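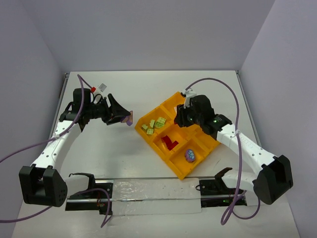 報道関係各位

株式会社Clilia

黄色い仕切りトレイ「Pinano(ピナノ)」、11月に発売
ブロック、ボタン、ヘアゴム、ネジ。家じゅうの「小さいもの」をテーブルの上でまとめて仕分け

暮らしの道具を企画・販売する株式会社Clilia(クリリア)は、小物の仕分けと片付けのための仕切り付きトレイ「Pinano(ピナノ)」を11月に発売します。価格は3,000円(税込)。初回は400台を用意し、当社オンラインストアと、直営店「Trurden(トゥルデン)」の店頭で販売します。

Pinanoは、鮮やかな黄色のトレイをテーブルの真ん中に置き、散らばった小さなものを仕切りごとに入れていく、とてもシンプルな道具です。引き出しにしまい込む収納用品と違って、使う場所はテーブルの上。家族で囲んだり、ひとりで好きな音楽をかけたりしながら、気持ちよく手を動かす時間ごとお届けしたいと思っています。

■ はじまりは「小さいものが片付かない」という362件の声

大きな家具や洋服の片付けには、すでにたくさんの方法や道具があります。ところが、指先でつまむような小さなものになると、急に行き場がなくなります。おもちゃのブロックがひとつだけソファの下から出てくる。予備のボタンがどの服のものか分からなくなる。組み立て家具に余ったネジが、なぜか食器棚のお皿の上に置いてある。

当社では、オンラインストアの会員の皆さまに「家の中で片付けに困っているもの」を自由に書いていただくアンケートを行い、362件の回答をいただきました。読めば読むほど、出てくるのは小さなものの話ばかり! 社内で回し読みをしながら「うちにもある」「それ、今朝踏みました」と声が上がり、そのまま企画会議になりました。

いただいた声の一部をご紹介します。

「子どものブロックを箱ひとつにまとめて入れているので、遊ぶたびに全部ひっくり返します。紫の小さいのがいつも見つかりません」

「裁縫箱の底にたまったボタンと糸くずと安全ピンを、いつか分けようと思って何年もたちました」

「キッチンの引き出しの手前に、輪ゴムとクリップとパンの袋の留め具と電池が一緒に住んでいます」

「仕分けを始めると床に広げてしまい、途中で夕飯の時間になって、結局また同じ箱に戻します」

最後の声には、開発チーム一同、大きくうなずきました。途中でやめても、そのまま置いておける。次に座ったときに続きから始められる。Pinanoの使い方は、この一通から形になりました。

■ Pinanoの特長

テーブルの真ん中に置いて、両側から使える
Pinanoには、こちらが手前という決まりがありません。向かい合って座っても、隣り合って座っても、それぞれの手元に近い仕切りから入れていけます。親子で「これはどこ?」「そっちの角!」とやりとりしながら進めるのが、開発中いちばん盛り上がった使い方でした。

小さなものが見つけやすい、明るい黄色
色は最後まで話し合いました。落ち着いた色の案もありましたが、実際にボタンやビーズを入れてみると、黄色の上では紫や青、黒のものがぱっと目に入ります。白いテーブルに置いたときの明るさも気に入って、この一色でいくことに決めました。黄色いボタンだけは少し探します。そこは、宝探しのつもりで楽しんでいただければうれしいです。

分け方を決めすぎない
仕切りには、文字も絵も入れていません。色で分けても、形で分けても、「よく使う」「たまに使う」「分からない」で分けてもかまいません。ラベルを貼りたい方は、お手持ちのマスキングテープをどうぞ。はがしてしまえば、翌日には別の分け方を試せます。

出しっぱなしでも気分がいい
片付けの道具が視界に入ると、それだけで宿題を抱えたような気持ちになるという方は少なくありません。明るい色のトレイがテーブルにひとつ置いてあって、通りがかりに二つ三つ入れていく。そのくらいの気軽さで使っていただけるよう、ふたや留め具は付けませんでした。

■ 57世帯での先行モニター

発売に先立ち、57世帯の皆さまにPinanoをお使いいただきました。お願いしたことはひとつだけ、「家の中でいちばん気になっている小さなものを分けてみてください」です。

いちばん多く選ばれたのは、やはりおもちゃのブロックでした。色別に分け始めたはずが、途中から「車に使うもの」「おうちに使うもの」に変わっていった、というご家庭もあります。大人から見ると同じような部品でも、遊ぶ本人にはきちんと区別があるようで、報告を読みながら私たちもずいぶん教えられました。

続いて多かったのが、手芸用品と文房具です。ビーズを分けるうちに作りたいものが浮かんで、片付けの途中で腕輪がひとつ完成してしまったという方。短くなった色鉛筆を並べてみたら緑ばかりだったという方。釣り具の小物、お弁当のピック、旅先で残った外国の硬貨を分けた方もいらっしゃいました。

使いにくかった点もうかがっています。「長いものが入らないので、定規と編み針は別にした」「仕分けたあと、どこに移すか決めていなかった」というご意見です。二つ目については、次にご紹介する小冊子に反映しました。

■ 小冊子「はじめての小さな仕分け」を同梱

Pinanoには、使い方のヒントをまとめた小冊子を同梱します。制作は、整理収納の教室を開くDufour(デュフール)が担当しました。きっちり片付けましょう、と肩に力の入る内容ではなく、お茶を一杯飲む間に読める軽い読み物です。

中身を少しだけご紹介します。

・始める前に、行き先の箱や瓶を用意する
・一度に持ってくるのは、両手に乗る量まで
・迷ったものは「分からない」の仕切りへ入れて、手を止めない
・同じ種類が集まったら、まとめて行き先へ移す
・途中でやめる日は、トレイごとそのまま置いておく

小冊子の後半には、子どもと一緒に仕分けをするときの声のかけ方や、裁縫箱、工具箱、文房具の引き出しといった場所別の分け方の例も載せています。「分からない」の仕切りがいっぱいになったときの対処法は、Dufourの教室でも人気の話題だそうで、見開きでたっぷりと取り上げました。

■ 直営店Trurdenで仕分けテーブルを公開

発売に合わせて、直営店Trurdenの一角に、Pinanoを自由に試せる「仕分けテーブル」を設けます。ブロックやボタン、木の実、クリップなどを混ぜて置いておきますので、お好きなだけ分けてみてください。予約は不要で、時間は開店の午前11時から午後5時まで。小さなお子さまは、保護者の方と一緒にお楽しみください。

ご自宅から小物をお持ち込みいただくのも大歓迎です! 旅行用の裁縫セットでも、筆箱の底にたまったあれこれでもかまいません。分け終えたものを持ち帰るための紙袋も、テーブルの横にご用意します。細かな部品の紛失についてはお店で責任を負いかねますので、大切なものはお手元でお確かめのうえご利用ください。

期間中は、Dufourによるミニ教室「引き出しひとつ分の仕分け」も開きます。ご自宅の引き出しひとつ分の中身を袋に入れてお持ちいただき、Pinanoを使って一緒に分けていく内容です。開催日程と申し込み方法は、オンラインストアのお知らせ欄に掲載します。

■ ご使用にあたって

Pinanoは小物を仕分けるためのトレイです。食品を直接入れる用途には向いていません。小さな部品の誤飲を防ぐため、乳幼児の手が届く場所では、中身を入れたまま目を離さないようお願いいたします。汚れたときは、水でぬらして固くしぼった布で拭いてください。

■ 商品概要

商品名:Pinano(ピナノ)
種類:仕切り付き仕分けトレイ
色:イエロー
価格:3,000円(税込)
同梱物:小冊子「はじめての小さな仕分け」
発売時期:11月
初回数量:400台
販売場所:Cliliaオンラインストア、直営店Trurden

初回分の予約は、オンラインストアで発売前から受け付けます。店頭販売分は別に取り置きますので、実物を見てから決めたい方もどうぞご安心ください。ギフト用の包装は店頭、オンラインストアともに承ります。

■ これからの予定

モニターの皆さまからは、Pinanoで分けたものをそのまま移せる瓶や小箱がほしいという声を多くいただきました。現在、トレイと並べて使える小さな保存容器の試作を進めています。店頭の仕分けテーブルにも試作品を置く予定ですので、手に取って、ふたの開けやすさや大きさについて、ぜひ遠慮のない感想をお聞かせください。

あわせて、オンラインストアでは「わが家の分け方」の募集も始めます。どんなものを、どんなふうに分けたか。几帳面な分類も、家族にしか通じない謎の分類も、どちらも楽しみにお待ちしています。お寄せいただいた分け方は、ご本人の了承を得たうえで、小冊子の次の版に掲載することがあります。

■ 会社概要

株式会社Clilia
暮らしの道具の企画、販売。台所、裁縫、文房具まわりの小さな道具を中心に取り扱い、直営店Trurdenを運営しています。

本件に関するお問い合わせ
株式会社Clilia 広報担当
オンラインストアのお問い合わせフォームより、件名に「Pinano取材」とご記入のうえご連絡ください。商品の貸し出し、店頭での撮影のご相談も承ります。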